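The Two Seconds

In the winter of 2054 I was living in Flutley, in a room above a shop for shoes, and I was writing rules for robot arms. I had not planned this work. I was a translator before, and the Cenia office needed a person who could read a sentence slowly and find the second meaning in it. They told me at the interview that engineers read a rule and see what it should mean. They wanted somebody who would see only what it says.

The book of rules was thin. It had thirty rules, each on its own page, and the white space under each rule was for the remarks. When I came, most of the white space was full already, in many different hands. Rule 2 had so many remarks that a second sheet was glued to the page, and it folded out like a small map.

Rule 2 said: The arm shall wait 2 seconds before it enters a space where a person may reach.

I thought it was a good rule. It was short and a child could understand it. Then I was sent to Womside by the early train to see how it was followed, and I did not think it was so simple any more.

Womside was the testing house. In the cellar there were real arms, bolted to real tables, but a new rule did not begin in the cellar. It began upstairs on the screens, where there was a table that did not exist, on a floor that did not exist, and an arm that could make any mistake it liked without breaking a cup. They called this arm Zacharias. All the arms on the screens had been called Zacharias, one after the other, so when somebody said "Zacharias was slow today" you had to ask which year they were speaking of.

The desk they gave me was by the radiator. A young woman who looked after the screens showed me how to stop the run and how to let it go again. Then she went to eat. I was alone with the arm until two o'clock.

The task was a sorting task. There were strips lying in a frame and small things around it, and Zacharias had to leave everything in the order that was written on the task card. The hand of a person was also in the program, as an idea. You did not see it. It was only a number that said: now a hand could be there. When this number changed, Zacharias had to wait two seconds.

I let it go and I watched. It waited. I let it go again, and it waited again. I wrote in my notebook "follows rule", and I was pleased, and a little bored.

On the next run I pressed the key in the middle of the waiting, only to look at it properly.

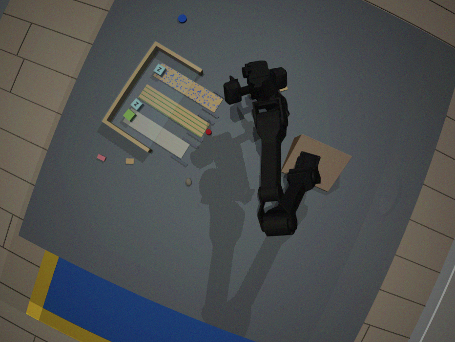 This page was last changed in November.

I looked at the stopped arm for a long time. The shadow of it lay over the grey table nearly as far as the blue mat. The red ball was outside the frame, close to the gripper, and the two little tiles with the letter Z were at the other side. I asked myself where a person would reach, if a person stood there. I would reach for the ball. I think anybody would reach for the ball, it is the thing that looks as if it wants to be picked up.

And the arm was already over the table. It was waiting, yes. It was waiting in the place where my own hand would come.

I took the book out of my bag and read Rule 2 again, slowly, the way they paid me to read. Before it enters a space. It did not say where the arm should be during the two seconds. It did not say what an arm should do which is inside the space already when the person comes. Zacharias had found the sentence and was standing exactly on it, like a cat on the one warm stone in a yard.

When the young woman came back I showed her. She bent down to the screen and she still had her coat on.

"It waits," she said.

"It waits beside the ball."

"The rule says it must wait."

"I know what the rule says," I said. "If you come home and a stranger is in your kitchen, and he is standing very still, are you happy that he is standing still?"

She laughed, but then she took off her coat and sat down, and she did not laugh after that. She opened the older runs. She asked me to read the rule to her aloud while she looked. I read it to her many times that afternoon, and my accent became worse with each time, because I was tired. Outside it was dark before the last of the runs was finished.

She asked what I would write in the place of it. I had been thinking of this for hours and I had only a bad sentence. I said it anyway.

"The arm shall go back to its own side, and wait there for 2 seconds, whenever a person may reach."

"What is its own side?"

"You must paint a line on the table."

"There is no paint up here," she said. "But I can draw one."

She drew one. It was thin and a little crooked where her hand had stopped on the mouse. Then she let the run go, and the number for the hand changed, and Zacharias pulled itself together slowly over its round base and stayed there. The table was free as far as the line. We watched it for the two seconds, and they were long. I noticed that I had put my own hand flat on the desk beside the keyboard.

I missed my train. The next one stopped at every village, and I wrote the new sentence on my knee between the stations, changing "go back" to "return" and then to "go back" again. In Flutley the shop for shoes was closed and the lamp in its window was still burning.

On Friday I brought the page to the office. The woman who kept the book read it, turned it over to see if there was more, and read it again. She asked me what happens if the person has a long arm.

I said I would take the early train.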